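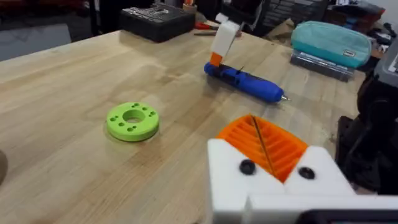 Bench layout for Exercise 4: printed disc, blue hand tool with its bracket, and the gripper at lower right.

Exercise 4: Picking Up the Disc and the Hand Tool

Robotics Club build notes, maintained by Oana Crăciun. Last revised 20 October 2019.

This exercise assumes your team has finished Exercise 3 and has a working home position saved in Flellari, the control program used on the club machines. If the arm does not return to home when commanded, stop and go back to Exercise 3. Nothing below will work with a bad home position.

The task has two parts. In the first, the gripper picks up the green disc and sets it down somewhere else on the bench. In the second, it picks up the blue tool by the white printed bracket. Both parts are run from taught points. No vision code is used until December.

What you need

The arm with the two-jaw gripper fitted
The printed disc
The blue hand tool with the bracket attached
A 30 cm ruler
Masking tape and a pencil
The team log sheet

Checking the gripper

Power the arm off before touching the jaws. Look at the two black screws on the white blocks. Turn each one gently with a hand driver until it stops. Do not use a power driver. The blocks are printed, and the screws will pull through the plastic if forced. One team in the last session did this and spent the remaining time waiting for a new part.

Next, check the orange ribbed part. The ribs should be clean. Glue or plastic dust between them makes the grip uneven, and the disc will rotate as it is lifted. Brush the ribs out with a dry toothbrush. Leave the wiring alone.

Power on and open and close the jaws 6 times with nothing between them. Listen for clicking. A steady hum is normal. If the motor clicks at the closed end, lower the close limit in Flellari by one step and repeat.

Setting out the parts

1. Place the disc flat on the bench, well clear of the tools along the back edge. Tape the bench on two sides of it so the position can be repeated.

2. Place the hand tool farther back, at an angle to the bench edge, with the metal tip pointing away from the disc. The white bracket must stand up. If it lies flat, the jaws will strike the bench before they reach it.

3. Draw a pencil line on tape along the tool body. Do not draw on the wood.

4. Move any loose cable away from the arm's path. Pouches and storage boxes may stay at the back, provided the arm clears them at travel height.

Part A: the disc

The disc can be held in two ways. The first is across the ring wall, with one jaw inside the large center hole and one outside. The second is across the full width. Use the first. The jaws do not open far enough for the second with the present blocks.

Teach four points: travel, above, grip and release. Travel height is 60 mm over the tallest object on the bench. The above point is directly over the section of ring you intend to hold. Choose a section between the clusters of small holes. The wall is stiffer there and the ribs have a continuous surface to press against.

Lower the arm to the grip point at slow speed – speed 7 or below on the slider – with one person at the stop button. The jaw tips should stop short of the wood. Slide a sheet of paper under each tip to confirm. If the paper drags, raise the point and save it again.

Close the jaws and lift. Hold for 30 seconds. If the disc tilts, the grip is too far off the wall or the force is too low. Correct the position first. Extra force hides a bad position and wears the ribs.

If you save over a good point by mistake, press Undo before moving the arm. Undo holds one step only.

Part B: the hand tool

Leave the tool switched off for the whole exercise.

The bracket gives the jaws two flat faces to close on. Turn the wrist until the jaws are parallel to those faces, then teach the same four points as before. The approach must be straight down. A sideways approach pushes the bracket over and rolls the tool body.

Most of the tool's weight is away from the bracket, so the tip end will drop when lifted. A small drop is acceptable. If the tip touches the bench during the lift, grip lower on the bracket, close to the orange piece at its base. Do not grip the orange piece itself.

Common faults

Disc slips straight down: force too low, or ribs dirty.
Disc turns in the jaws: jaws not centered on the wall.
Bracket moves on the tool: the joint is loose. Refit it by hand before the next run.
Arm stops partway: a soft limit has been reached. Move the part closer and teach again.

Log sheet

Record the saved points, the force setting and the result of each run, including failed ones. The Cloutier binder has blank sheets. File names use the team name followed by the exercise number, with no spaces. The spare jaw blocks are in the Medgate drawer, and any block taken from it must be written on the sheet inside the drawer.

Exercise 5 uses the same bench layout, so leave the tape marks in place.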